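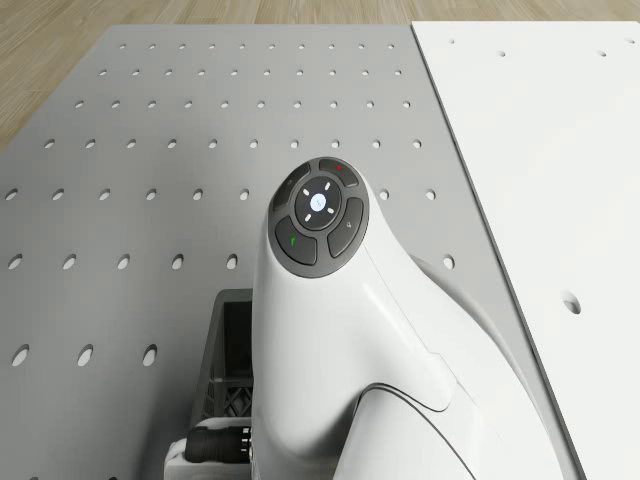
4. Entering a Death Notice

Tatero's sales pages say a notice takes two minutes. Allow longer, especially with a family on the phone. Have the signed intake sheet in front of you before you start. If the family hasn't signed one, stop and get it.

4.1 Starting the notice

1. Log in and choose Notices, then New. Don't use Quick New. It skips the next-of-kin field and doesn't tell you.
2. Type the full name as it appears on the intake sheet. Nicknames go in the second box, without quotation marks. Tatero adds its own, and if you type them too you get both.
3. Enter the dates of birth and death. The age fills in by itself. Work it out on paper anyway. The Pliltville office had a notice come out a year wrong, and the support desk's answer was that the screen needed refreshing.
4. Pick the funeral home from the list. Sampaio appears twice. Use the entry with the street address.

Note: A notice can't be saved as a draft until the date of death is filled in. The help page says otherwise.

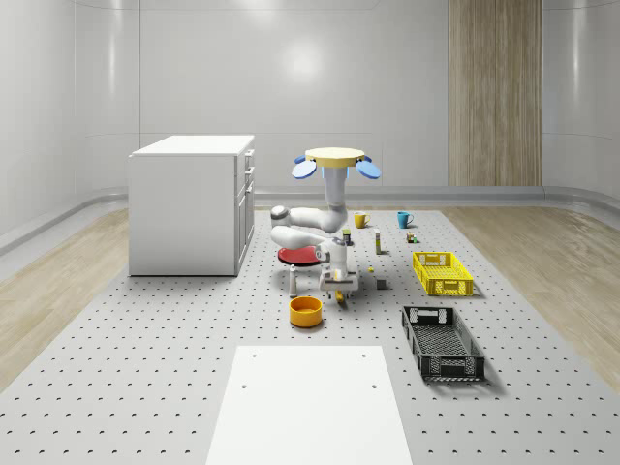
Figure 4-1. White robot arm over a perforated platform.

4.2 Survivors and predeceased

5. Add each relative on a separate line, in the order the family gave. The Sort button puts them in alphabetical order, which can land a second cousin ahead of the widow. There is no undo.
6. For relatives who died first, check Predeceased. The program is supposed to move them to their own paragraph. Read the preview to see whether it did.
7. Leave Suggested Wording off. It likes "passed peacefully," whatever the family told you. If they want that phrase, type it.

Caution: Never paste from an older notice for the same family. Hidden fields come along with the text. Floarea Manole found a 2000 service time inside a November notice this way, and only because she read the proof out loud.

4.3 Length and price

8. Check the word count at the bottom of the preview. The basic notice allows 249 words. Tatero counts a hyphenated surname as two, and so does the invoice.
9. If the notice runs over, call the family before cutting anything. The Trim button takes from the end, where the service details are. 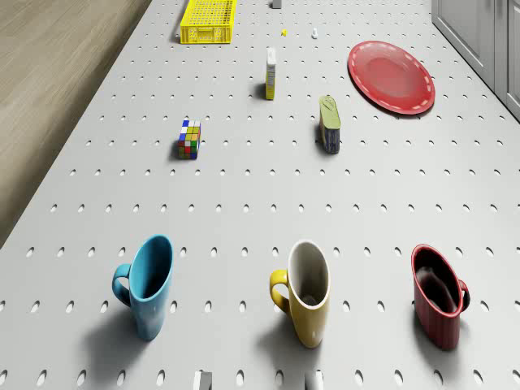

10. Quote the price from the printed rate card. The on-screen figure leaves out the photo charge – we have asked for a fix and been told it is coming.

4.4 Proof and release

11. Print the proof and have a second person read it against the intake sheet. Dinesh Mudaliar or Mayu Fujimoto can do this on most days. The built-in Tunero spell check passes any word with a capital letter, so it is no help with names.
12. Send the proof to the family and wait for a written yes. A "Seen" mark next to the message only means it was opened.
13. Click Release. For the Tuesday page, do this before noon.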